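Josine Shelf-Picking Package: Equipment Notes and Budget Sheet

Read this before you ask for a quote. We sell the package, and we would still like you to buy it for the right job.

What is in the price
Humanoid platform with two arms and two multi-fingered hands
Cable set
Operator station
Two training sessions at our Pomport shop
One spare hand, left or right (tell us which when you order)

Lease: $2,994 per month, 17-month minimum. Shipping is extra. So is insurance, and your carrier may want to argue over what to call it. Get that in writing first.

What is not in the price
Shelving, baskets, network work, floor repairs, and the hours your own people will spend on it. That last item is the one missing from nearly every budget we get sent. Ebenezer Tetteh, who handles our quotes, now adds a blank line for staff time and won't send the sheet back until there's a number in it.

About those pick rates
You will see big pick rates in this business, ours included on a bad day. Ask what was being picked, from what shelf, and who had set it up. A rate measured on matching boxes won't tell you much about pears. Ask how many tries were thrown out before the average was taken. If the seller has to call you back on that one, wait for the call before you sign.

For acceptance we use a run of 1,000 picks with your own goods on your own shelves. Drops count as failures. So does any pick where a person has to step in, even to nudge something an inch. Buyers have asked us to go easier on that rule so the report looks better to their boss. We don't.

Shelving
Open cube shelving is fine and cheap. Measure the inside of the opening, because the listed size is usually the outside. A hand has to get in there with the fruit and get back out again. Deep bays slow everything down. Anchor tall units to the wall.

Baskets
Any light basket with a stiff upright handle. Floppy handles cost you time. Buy several the same and don't mix them later.

Parts and service
Replacement finger covers, per hand: $396
Service visit, Jekance region: first one included, then hourly
Remote support: office hours only, Pomport time

Finger covers wear out. How fast depends on what you handle, and we won't put a life on them in a brochure. Budget for one set per hand up front and keep your own log.

Fruit picking from cube shelves into a basket
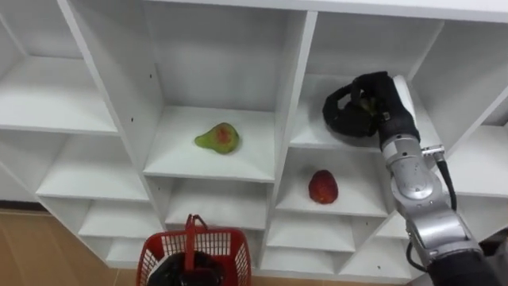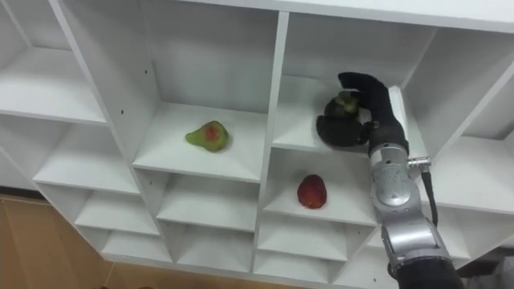
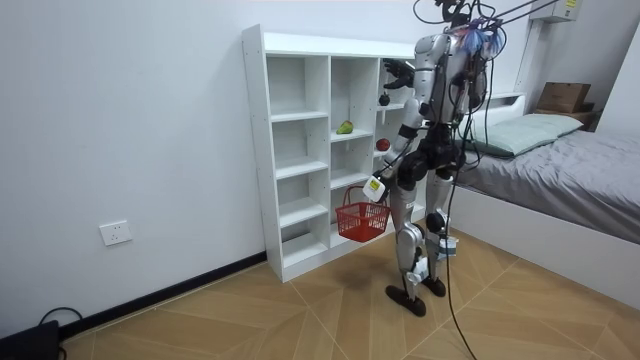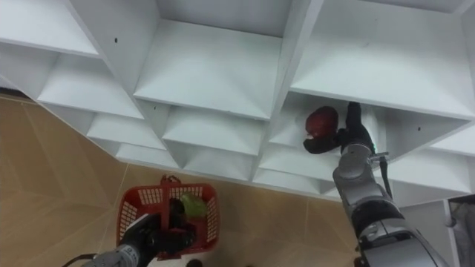
Should you buy one at all? If your shelves hold the same few items all year, probably not. A fixed arm or a simple chute will cost less and break less. If your stock changes every week and you already have someone on site who likes fixing things, the lease can make sense. Do the math on a slow month as well as a good one.

Maricica Jitaru at Azar leased from us in April and sent us her worksheet afterward, with permission to share it. Her staff time line came out larger than her parts line. We'll mail a copy to anyone who asks.

Site survey
Floor plan, shelf measurements, a list of what you want handled, and the width of your narrowest doorway. Send them to Laurinda Nogueira before booking. Surveys are billed, and the fee comes off the first month if you go ahead.

Cancellation
Sixty days' notice after the minimum term. You pay return freight. Keep the crate.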